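寄到国外的包裹一直显示“等待清关”，要不要再寄一次？
Declan Ormsby 发表于 8/23/22
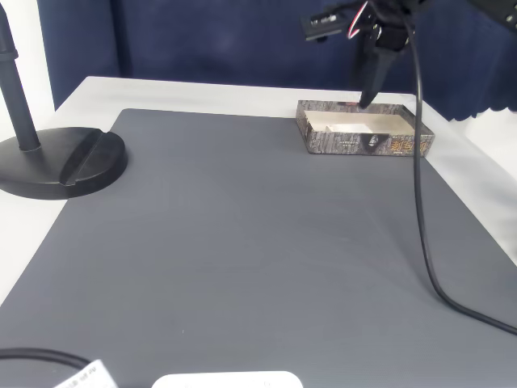
大家好，我的中文是自学的，写得不对的地方请原谅。我在 Jirkdale 住，上个月底给住在 Pisedville 的姐姐寄了一个包裹，里面是茶叶和两本旧书，重量是 675 克。邮局的人告诉我十天可以到。现在查询网页还是写“等待清关”，已经很多天没有变化。我申报的价值是 30 元，因为书是旧的，我不知道这样写是不是太低。请问我应该打电话给海关，还是先问邮局？如果再寄一次，第一个包裹会不会退回来？谢谢各位。

Prudance
先问邮局。海关一般不接收件人以外的电话。你带着寄件收据去柜台，请他们填一张查询单，不要只在网上看。我八月初寄的也停在这一步，查询单交了以后 4 天就有消息，原来是要收件人补一张购买证明。所以也请你姐姐看一下她的信箱，通知有时候是纸的，不发短信。申报价值低一点没有关系，但是品名要写清楚，“茶叶”要写成“红茶，密封包装”这样。先不要再寄，两个包裹一起等会更麻烦。退回来的话，看你当时在单子上选了“退回”还是“放弃”。

mohmand384
茶叶有的国家不让进，自己查一下。我的等了很久也到了，耐心吧。

Declan Ormsby
谢谢 Prudance，我找到收据了，选的是“退回”。明天上午去柜台填查询单，也已经写信给姐姐，请她看信箱。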